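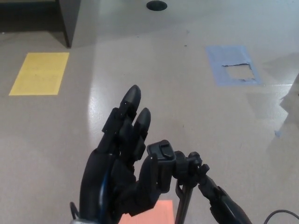 Melell hand at the demonstration bench, index and middle fingers extended, with colored paper on the work surface.

Melell Five-Finger Hand: Demonstration Unit

Product group: End effectors, electric
Supplied by: Balwood
Demonstration site: Hägglund building, ground floor
Page updated: 15 January 2020

Overview

The Melell is an electrically driven five-finger hand for mounting on a light robot arm. Each finger can be commanded separately or as part of a stored grip. The demonstration unit is the standard black version and runs the same firmware as the units we ship. It can be seen at work at our bench by appointment and on open days.

Paper handling demonstration

The bench routine uses single sheets of colored paper laid flat on a smooth tabletop. Paper is a difficult material for a rigid hand. It has almost no height to grip, it slides when pushed, and it tears if one finger holds it down while another pulls. Small errors in fingertip height show up at once, which makes the routine a useful test of the position and force settings.

Visitors see the following during a standard session:

Finger check. Index and middle fingers are extended while the remaining digits stay folded toward the palm. The operator confirms joint positions on the control screen before moving the arm.

Press and slide. A fingertip is lowered onto a sheet and moved sideways at constant force. The force limit is then raised in steps until the sheet no longer slips.

Edge pickup. The sheet is moved until one side is free of the tabletop, and the thumb closes from underneath. This step is the slowest of the routine and is normally repeated.

Tearing. Two fingers pin the sheet while the arm pulls. Torn sheets may be left on the bench for inspection.

A full session takes 90 minutes, including setup. Up to 6 visitors can stand at the bench. Larger groups are split.

Specifications

Fingers: 5
Drive: electric, one control unit
Stored grips: 172
Fingertips: rounded, replaceable
Fingertip service interval: 2000 operating hours
Finish: black
Mounting: wrist flange, adapter plate required for some arms
Control software: Jaratura, desktop version

Bench conditions

Smooth, light-colored tops reflect ceiling lights. If a camera is used to find the paper, set the exposure with the room lights on and check the brightest part of the surface first. Pale sheets placed in a reflection may not be found reliably. Strong colors such as yellow or orange give better results on a beige or gray top.

Cables at the wrist need enough slack for full rotation. Check the cable run by hand, with the drive off, before the first powered movement. Keep any cable that crosses the work surface outside the programmed path.

The fingertips should be wiped with a dry cloth before paper work. Oil from handling lowers friction and will change the force settings. Do not use solvent on the tips.

Bringing your own samples

Visitors may bring flat material for testing. Paper, card, thin film and fabric are accepted. Send sheet size and weight with the booking so that starting values can be entered in Jaratura ahead of the session. Coated papers usually need a lower sliding speed. Samples with staples or adhesive strips are tested at the end, after the other material.

Settings found during the session can be exported and loaded on any Melell hand with current firmware.

Included with purchase

Hand with fingertips fitted
Control unit and power supply
Wrist cable set
Jaratura license, single seat
Spare fingertip set

The arm and adapter plate are ordered separately.

Booking

Sessions are held on weekdays. The next open day is in November and needs no booking, but own samples are not tested on that day. For all other dates, use the request form and select "Melell, paper bench" as the subject.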